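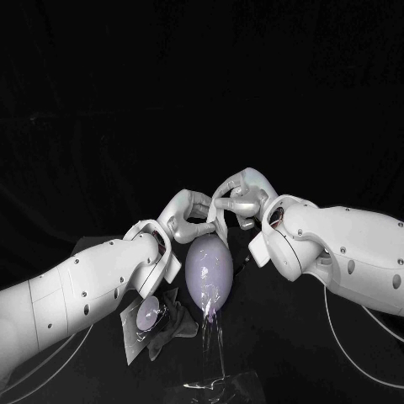
Lavender egg and a whole lot of clear film.

May 2025

So I've gone down the clear wrap hole again, and this time it's eggs! If you were reading last September you may remember the pear phase, when every hostess gift I gave was a pear in crinkly film with a ribbon the size of a cabbage. Eggs are harder than pears. They're also so much prettier when they work that I can't stop making them.

It started with the Gurley Street spring sale. I'd signed up to bring 28 wrapped eggs for the long table by the door, and I had a box of egg-shaped everything to choose from: small balloons, hollow fill-your-own ones, a few solid ones left from a mobile I never hung. All of them some kind of purple, because I had one very purple week and bought accordingly. Lavender is the one I love best under clear film. Yellow goes a bit greasy and white disappears, but lavender just glows (pale or stronger, it doesn't matter), and the shine on the film sits on top of the shine of the egg and you get all those little bright streaks running every which way.

Okay, the film. I've tried three kinds now and I have opinions.

The first was plain kitchen wrap. It clings beautifully, and it clings to the wrong thing every time. By the time you've got it off your own thumb it has made itself into a string. Some people like the tight, second-skin look you get from it, and for a balloon it's very gentle, but I wanted crinkle.

The second was stiff gift basket cellophane from Haugland, the party store out in Giltar. Lovely noise! Gorgeous on a basket. On something as small as an egg it fights you, and it holds a crease forever, so if your first fold is crooked you'll be looking at that fold until the thing gets unwrapped.

The third was a roll of Droller clear, the lightweight one, and I'm a convert. It's soft enough to go around a curve and it still wrinkles up with lots of sparkle. I bought the 2000-foot roll. Yes. I know. It lives behind the coat rack like a houseguest, and my kids' kids will be wrapping sandwiches from it.

Now the surface. I used to do all this on the white kitchen counter and lose the film constantly. I'd put a cut sheet down, turn around for the scissors and then pat the counter like somebody looking for their glasses. Clear on white is hopeless. Go dark! A dark table, a dark cloth, the back of a black poster board, anything. Every edge shows up as a thin bright line and you can see where your folds are headed. It made a bigger difference than any of the fancy film. 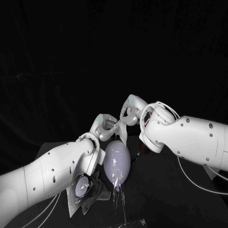
Cutting comes next, and my advice is to cut everything before you wrap anything. I did it the other way for the first few eggs and kept having to put a half-gathered one down, at which point it opens like a flower and you start over. Squares are fine. Mine are wide enough that when I stand the egg in the middle and bring the corners up, there's a good hand's width of extra above the tip. Skimp there and you'll have nothing to hold on to. If you have leftover long strips from the edge of the roll, keep those too, I'll get to them.

The wrap itself goes like this. Egg in the middle of the sheet, fat end down. Bring up two opposite corners, then the other two, and pinch everything together just over the narrow tip. Don't twist yet! Everybody wants to twist right away (me too, every time). Hold the pinch loosely and use your other hand to smooth the sides down so the fullness spreads around the egg and doesn't all bunch on one side. Then lift the whole thing off the table by the gathered part and let it hang a second. The weight pulls the film into long folds without you doing anything, and if it's lopsided you'll see it right away. A balloon hardly weighs a thing, so you may have to give it a tiny tug from below. Then twist, twice around, and tie.

Two hands at the top is the trick I wish I'd found sooner. I'd been trying to hold with one and tie with the other, and the gather kept sliding open. With both hands up there you can spread the film a bit between your fingertips, so it makes a little tent over the egg, and then decide how tall you want the topknot before you close it up. Tall looks like an old-fashioned candy. Short and fluffy looks like a chick that's been through a hedge. I like both!

About those strips. I got bored in the middle of the batch and started running a long narrow piece of film around the lower half of an egg and letting the end trail off the bottom like a kite tail. It has no purpose whatsoever. It's my favorite part. When you hang one near a window the tail turns a little and throws light on the wall, and from across the room it looks like something is dripping off the egg. You can leave the tail flat and glassy or scrunch it through your fist first. Scrunched is better. Pull it through your fist, let go, pull it again, and you get these tiny wrinkles that catch the light all the way along.

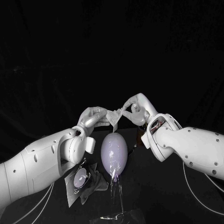
A few things went wrong, naturally. Static, mostly. The drier the house, the worse it gets, and film that has been pulled off a roll in a hurry wants to stick to your sleeve, the cat, the egg and itself, in that order. I keep a barely damp dishcloth next to me and wipe my hands on it between eggs. Barely damp, though! Water spots show on clear film like you wouldn't believe and they don't rub out, they only move.

Fingerprints are the other thing. On the balloons especially. Wipe the egg with something soft before it goes in, because once it's under film every print is behind glass like a museum piece. I ended up wearing a pair of thin cotton gloves for the glossiest ones and felt very important.

And tape. I'm going to say no tape. I've gone back and forth on this. A dab at the base does hold a tail in place, but it goes cloudy after a couple of weeks and then it's all you see. If the strip is long enough it'll hold by clinging to itself, particularly if you cross it over once at the bottom. If it slips, wrap it again a bit tighter. It takes a few seconds.

For ribbon I used the skinny satin kind in cream on most of them, and for a handful I didn't use any, just a bit of clear thread. Those went first at the sale! I'd been so sure people would want bows. One woman bought a pair of the plain ones to hang in her camper, and a little boy spent quite a while blowing on a tail to make it spin before his dad gave in and paid.

They were priced at next to nothing and the table still brought in $393 with the jams and the potted herbs, so I'd call that a good morning. I came home with two eggs and hung them over the sink, one with a tail and one without, and I keep catching myself staring at them while the water runs.

Storage, for those of you who make things months ahead: don't stack them. I put a few in a shoebox overnight with a lid on and the topknots came out looking slept on. Hang them from a coat hanger or a broom handle across two chairs. If you're using balloons, make them the day before and no sooner, as they get smaller and the film goes baggy around the middle. The hollow ones will keep as long as you like.

Next I want to try a double layer, with a tinted film underneath and clear over it, maybe pale green under the lavender. I did one quick test and it came out kind of swampy, but I think the green was too dark. Haugland carries a lighter one and I need to go out to Giltar for potting soil anyway. If you've done anything like this with two colors please tell me what you used, and whether you gathered both layers together or one at a time. I did them together and I'm pretty sure that was the mistake.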